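Can It Do the Dishes Yet? A Chore Gallery
Collected by Revathi Lobo

I have been following household robots since my first vacuum got stuck under the couch, and I still get a little thrill every time one of them picks up a sock. So when the Celtham open house came around again in January, I went with a notebook and far too many questions (sorry to everyone at the laundry table!). Folding, shelving, sweeping, kitchen work - the whole list of things I'd happily hand over. My notes come first and the kitchen picture is further down. Click through to the older galleries for the vacuums and the window cleaners.

Folding towels
Still slow, but so much better than last year! Vimala Shenoy's team at Sarimero timed a hand towel at 143 seconds, start to finish, corners nearly square. T-shirts are another story. A sleeve turned inside out stops everything, and Vimala says they have a drawer full of shirts bought just for that problem.

Shelf stocking
The shop-floor people are further along than the home people, and I think it's the shelves. Everything has a set place and the boxes don't change shape. Bilik ran a restocking demo with 120 cartons of tea and dropped 3 of them. Krishnamoorthy Ramasamy told me soft bags of rice are what he's working on now, and he looked tired when he said it.

Sweeping up
Flat floors, yes. Chair legs, mostly. Crumbs in the corner by the baseboard, no - I still do mine with a damp paper towel.
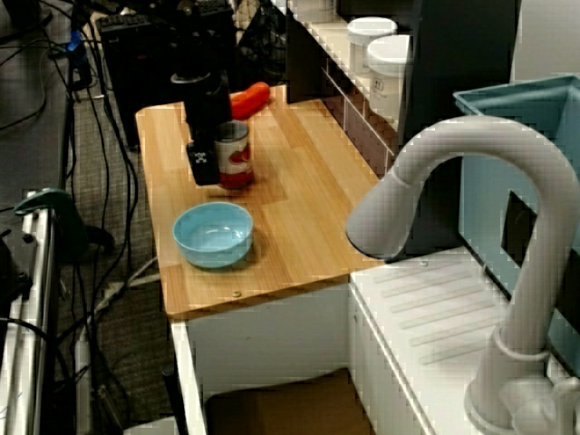 Kitchen work is the part I care about most, and it's where I'd love to see progress next. Clearing a counter sounds like one job until you think about how many kinds of grip go into it. A tin can standing upright, like the one with the tomatoes on its label next to the black gripper, gives you straight sides to close on. A round bowl like the light blue one wants to be taken by the rim, and the toy sausage at the back is lying down, so the hand has to come at it a different way again. I could watch this stuff all afternoon!

Still on my wish list
Wet dishes, fitted sheets, and getting the last peanut butter out of the jar. Antigoni Tsolakis at Psarras thinks fitted sheets will be the last chore to go. Sherif Abou Zeid bets on the peanut butter. If you've seen a machine manage any of these, write to me and I'll add it to the next gallery.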